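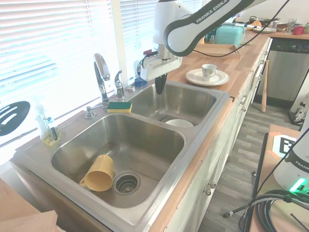
Shared kitchen at Rewi reopens with a proper double sink

The shared kitchen at Rewi is open again, and the washing-up corner is the bit everyone is heading for first. After a winter of queueing at one small bowl in the corridor, members now have a stainless steel sink with two basins, one larger than the other, set under the window next to a wooden worktop. It's a lovely spot to stand and scrub a pan!

The work was paid for by the Drelura neighbourhood fund, which put in 3,893 pounds. Of that, 3,000 went on plumbing, the sink and the worktop, and most of the rest went on tiling and a new waste pipe. The last 755 pounds came from the soup lunches held through the autumn, so anyone who bought a bowl of leek and potato can feel rather pleased with themselves.

Rewi's kitchen is used by 28 household groups and small clubs, from the breakfast crowd to the evening bread bakers, and washing up has always been the sore point. The old sink had a single basin and a tap so low that a stockpot wouldn't go under it. The new tap has a tall, curved spout and one lever, so filling a big pot should be far less of a wrestle. There's a soap pump fitted into the sink deck too, which means no more slippery bottles tipping over behind the taps. A sponge and a brush live on the ledge at the back, in easy reach of both basins.

The butcher-block top beside the sink is the other big change. It runs back along the room past the tea things to the toaster (mint green, and already much admired), and it gives people somewhere to put cups and saucers down while they sort out what needs doing. Please wipe it dry when you finish. Wood and puddles don't get on, and it will be oiled again in March.

A few house rules have come out of the first fortnight. The larger basin is for washing and the smaller one for rinsing. Mugs and bowls can wait in the sink during a session, but both basins should be clear by the time the next group comes in. Food scraps go in the caddy, and the strainer needs emptying every time – the old pipe blocked twice last year and it would be a shame to start the new one off the same way. Sponges are changed weekly, so there's no need to bring your own.

The patterned china stays, by the way. There was talk of replacing the odd cups with a matching set, but the idea went down badly at the planning meeting and was dropped. Spare saucers are very welcome, as we have more cups than saucers at the moment.

Next on the list is storage. Arkunow, the joinery workshop across the yard, has offered to build a set of open shelves for plates and trays, and drawings will be pinned up by the kitchen door once they're ready. Comments can be written straight on to them.

The kitchen is open to all member groups from 8am until 9pm, and the booking sheet is kept at the Volulgate entrance. New groups are welcome to drop in for a look round and a cup of tea before they sign up. Morning slots are filling quickly, but there's still plenty of room after 2pm.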